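We're looking for people to teach a robot arm how to pick things up, and we'd love it if one of them were you.

**Demonstration operator, part time, Kurian workshop**

Rostitz is a small company that builds tabletop robot arms for workshops and classrooms. Our newest one is called Willo, and Willo learns by example. A person guides the arm through a small job, the computer keeps a record of every movement along with what the wrist camera saw, and later all of those records are used to train the system that will drive the arm without a person at the controls. We need a great many of these examples, done by patient people with different habits and different hands, and that's the reason for this notice.

## What you would be doing

You'd sit at a table with a pair of hand controls in front of you and Willo across from you. On the screen you'd get a short instruction, such as "pick up the curved piece and set it down on the left side of the table." You move the controls, the arm follows, and when the piece is where it should be you press a pedal to close the example. Then you shuffle the pieces into a new arrangement and go again. A comfortable pace for most people is 22 examples an hour once they've settled in, and we don't pay by the piece, so please don't feel you have to race anyone.

Our goal for this round is 2000 finished examples. Some of them will be clumsy, and we keep a good share of the clumsy ones too. If you miss a grasp, back off and try again the way you naturally would — a recovery is useful for Willo to learn from, and we have far too few of them so far. What we do ask is that you mark an example as spoiled if you bumped the table, lost your place in the instruction, or had to reach in with your own hand.

You'll also spend a little of each shift on labeling. That means watching short clips from the wrist camera and noting the moment when the fingers close, whether the piece slipped, and where it ended up. It's quiet work, and plenty of people find it a pleasant break from the controls (you're welcome to bring headphones for this part).

## Who we hope to hear from

You don't need a technical background. Our current operators include a retired seamstress, two college students and a man who used to repair accordions, and every one of them moves the arm a little differently, which suits us very well. Left-handed people are especially encouraged to write, as we have hardly any examples from you!

You should be able to sit and concentrate for 32 minutes at a stretch, which is the length of one block. There's a proper break after each. You should also be comfortable telling colors apart on a screen, or willing to tell us if you aren't, so we can set you up with instructions that go by shape.

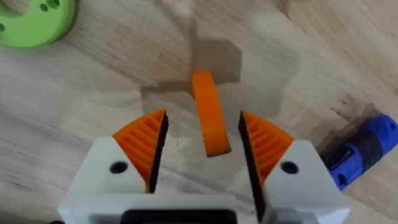

Training takes up your first two shifts and is paid at the full rate. You'll start with large, easy pieces placed well apart, then go on to pieces that lie close together or at awkward angles, and we'll sit with you for as long as you like. The controls feel strange for the first hour and then, for nearly everyone, they stop feeling strange.

## Hours, place and pay

- Afternoon shifts, starting at 1 p.m., in the Kurian building on Mesard Street
- Two or three shifts a week, agreed a month ahead
- Pay is $100 per shift, training included
- Work begins in November and runs until the round is finished
- Step-free entrance, adjustable tables and chairs, and a kitchen with decent coffee

We record the arm, the table and the movements of the controls. We don't record your face or your voice, and your name is kept apart from the examples you make.

## How to apply

Write a few lines to Maricruz Montes at the Rostitz front desk, or drop a note in at the Kurian building. Tell her which afternoons you could manage and whether you're left- or right-handed. A résumé is fine but you don't have to send one. Maricruz answers every note herself, and she'll invite you in for a short try at the controls before either side decides anything.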